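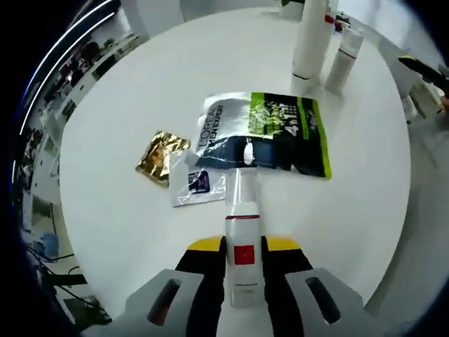

## 5. The Open Day at Flidton

The first four sections dealt with demonstrations recorded by our own staff, who knew the tools and knew what the recordings were for. This section reports on the open day held at the Flidton office on October 8, 2018, when visitors used the same hand-held grippers. We wanted to know whether people with no training could produce demonstrations good enough to use, and what kind of help they would ask for.

### 5.1 Setup

The event ran on the office floor during normal working hours. Most of the desks stayed where they were and people kept working at them. The sorting task was set up on a round white table, which had been used in the pilot and which visitors could reach from any side. We had planned to use a rectangular bench, but in the pilot people bunched up along one edge of it and got in each other's way.

The grippers were the Zirkier model described in Section 3, with gray fingers and black pads with yellow tips. The yellow was added after the pilot. On an all-black pad, the end of the pad was hard to find in the recorded video when the object behind it was dark. The camera is mounted on the tool and has a very wide lens, so a recording made at the table also takes in a good deal of the room. All visitors were told this before they picked up a gripper and signed a short form.

Objects came from a box of ordinary toiletries and their packaging. We chose toiletries for two reasons. People already know how to hold them, and they vary a lot in stiffness. A bottle keeps its shape between the pads. A sachet or a soft pouch folds, slides, or lies so flat that there is nothing to grip. Figure 4 is taken from one of the bottle trials and gives a fair idea of the mix: a white bottle with a square red label is held upright between the pads, a L'Oréal Men Expert pouch marked "4in1" lies directly behind it, and a gold foil sachet and a clear packet lie to the left. Two more white containers stand at the far end of the table. The tool coming in from the right, with part of a hand below it, shows how close together two people could be working.

### 5.2 Procedure

Each visitor got a short spoken introduction from Mariann Medve, who ran the table for the whole day. She showed one grasp, handed over the tool, and let the visitor try it on any object before recording started. There was no written instruction sheet. An earlier draft of the procedure had one, but visitors in the pilot read it while holding the gripper and missed what was being said to them.

The task was to pick up an item, move it to another part of the table, and set it down without dropping it. Visitors picked the item and the new spot themselves. They could stop at any time. If an item fell over on release, the attempt was kept and marked as a failed placement. If the visitor used the free hand to help, the attempt was marked as assisted and left out of the training set.

Two visitors could work at the table together. This was allowed mainly to keep the line short, but it also gave us recordings in which a second tool moves in and out of view. We did not ask pairs to cooperate. Some did anyway, usually by one person moving an item out of the other's way.

### 5.3 Recordings

We collected 595 attempts during the day. After assisted attempts, interrupted attempts, and attempts with tracking loss were removed, 226 remained. This is a much smaller share than we kept from the staff sessions. Assisted attempts were the largest group removed, and most of these involved flat packaging. Visitors would try a sachet once or twice, find that the pads closed over the top of it, and then push it up with a finger of the other hand. They seemed to do this without thinking, and several were surprised when told about it.

Tracking loss came second. It mostly happened when a visitor lowered the tool very close to the table. At that height the pale tabletop filled the middle of the image and left few features for the tracker to use. The desks and ceiling lights toward the edges of the view helped, but the lens bends them strongly and the tracker gives less weight to points found there. A patterned table cover would likely have reduced the problem. We left the table bare so that the recordings could be compared with the pilot set.

### 5.4 What visitors did differently

Staff members nearly always approached an upright bottle from the side, at the middle of the body, and closed the gripper in one motion. Visitors were less regular. Many closed the fingers partway, stopped to look, adjusted the wrist, and then closed the rest of the way. The pauses make the attempts longer, and at first we trimmed them. We later put them back. A policy trained on the trimmed attempts tended to close early when the bottle was off center, and the untrimmed attempts gave it examples of correcting first.

Visitors also gripped harder than they needed to. With a rigid bottle this made no difference to the result. With softer containers it sometimes tilted the item at release, as one side let go before the other. Medve began telling people to open the hand slowly, and she noted the time when she started doing so, which lets the attempts be split into those made before and after. We have not yet done this comparison for all item types.

Clutter was handled in two ways. One group of visitors cleared a space first, moving the nearby items before picking up the one they wanted. The other group worked over the top of whatever was there. Both kinds are in the training set and are labeled separately. Staff had been asked to leave surrounding items alone, so the pilot data contains only the second kind.

### 5.5 Questions from visitors

The question asked most often was whether the gripper was helping - that is, whether it had a motor. It has none. The fingers move only as far as the user's own hand moves them. A second common question was where the robot was. The arm that runs the trained policy is kept at our Clestley site and was not brought to Flidton. For a later visit it would be better to have a recording of the arm playing near the table, as the link between the hand tool and the finished behavior was hard to explain in words.

Several visitors asked about the camera and what it could see beyond the table. Medve answered by letting them view a recording of their own on a laptop. Two people asked for their recordings to be deleted after seeing them, and this was done on the spot. Those attempts are not included in the totals above.

### 5.6 Use in the later experiments

The retained attempts were combined with the staff recordings and stored in the Mussa archive under a separate tag, so that either group can be left out. The results in Section 6 are given with and without the visitor data. A second open day is planned for December, with the same table and a smaller share of flat packaging.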